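Giltance cherche des participants - étude "tâches de tous les jours", humains et robots

Publié le 3 juillet 2020

Est-ce qu'une machine peut déjà plier une serviette, vider un sac de courses, remettre un appareil dans sa boîte ? Réponse courte : parfois. Réponse longue : c'est pour ça qu'on vous cherche.

On recrute pour la deuxième vague. Première vague bouclée en juin, 88 personnes, merci à tous, les résultats arrivent (oui on sait, on avait dit plus tôt).

Ce qu'on vous demande

Venir au local, atelier Salazar, une demi-journée. Vous faites des petites tâches à la main, à votre rythme. Ensuite vous regardez un robot essayer les mêmes et vous notez. Pas de bonne réponse. Si vous trouvez que c'est nul, écrivez que c'est nul.

Il y a 13 tâches en tout, chacun n'en fait qu'une partie. En vrac : trier des couverts, fermer un bocal, mettre des articles en rayon, emballer, déballer, enrouler un câble, essuyer un plan de travail. Côté magasin on a surtout de la mise en boîte et du réassort, côté maison c'est plus varié.

Qui on cherche

- adultes, tous âges, vraiment tous. On manque de plus de 60 ans
- gens qui ont travaillé en magasin, en réserve, au SAV, en préparation de commandes
- gens qui font le ménage chez eux ou chez les autres
- gauchers !! il nous en faut
- aucune connaissance technique demandée. Si vous êtes roboticien, écrivez-nous quand même mais ce sera pour un autre groupe

Il faut pouvoir rester debout devant une table pendant les séances (pauses prévues, chaise possible, dites-le nous à l'inscription). Lire le français couramment pour les questionnaires.

Où on en est

Pour situer un peu. Le système Flellent a fait 1535 essais depuis le début du projet, toutes tâches confondues. Les objets rigides, ça va plutôt bien. Le tissu, non. Les sachets souples, non plus. Les petites boîtes c'est entre les deux : prendre, d'accord, mais poser droit dans un logement étroit sans forcer, une vendeuse le fait en parlant à un client, la machine prend son temps et il y a toujours quelqu'un à côté avec le bouton d'arrêt. On veut savoir à partir de quand vous, vous diriez "ok je lui laisse faire". Nos mesures ne le disent pas.

Pratique

Indemnité : bon d'achat Clatatwood, remis à la fin de la séance. Transport remboursé sur justificatif. Café sur place, pas de repas.
Les séances sont filmées, mains et table seulement. Vous pouvez arrêter quand vous voulez sans donner de raison, l'indemnité reste dûe.
Masque obligatoire, gel à l'entrée, une seule personne par poste. Venez sans bagues ni bracelets si possible.

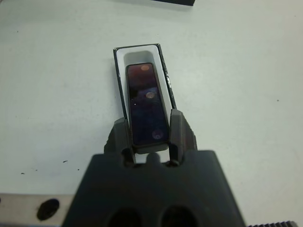
Milagros Espiritu
Responsable du recrutement des participants, Giltance

La tâche de la petite boîte est celle qui divise le plus. Un boîtier à face noire brillante, un plateau blanc, deux doigts de pince qui serrent en bas. Notes de la première vague : tout et son contraire. Certains lui confieraient un rayon entier, d'autres même pas leur vieux téléphone. On aimerait plus d'avis de gens qui ont fait de l'emballage pour de vrai, donc si c'est votre cas mettez-le en objet du message.

Pour s'inscrire

Formulaire en bas de page ou passer à l'accueil de l'atelier. Indiquez : âge, main dominante, métier actuel ou ancien, vos disponibilités (matin ou après-midi). Deux lignes suffisent, pas de CV ni de lettre.

On répond à tout le monde, parfois avec un peu de retard. Les questions sur les données et les films vont à Ridwan Wuisan, même formulaire, cocher "données personnelles".

Les anciens participants peuvent se réinscrire, sauf pour les tâches déja faites. Faites tourner aux collègues, surtout les gauchers.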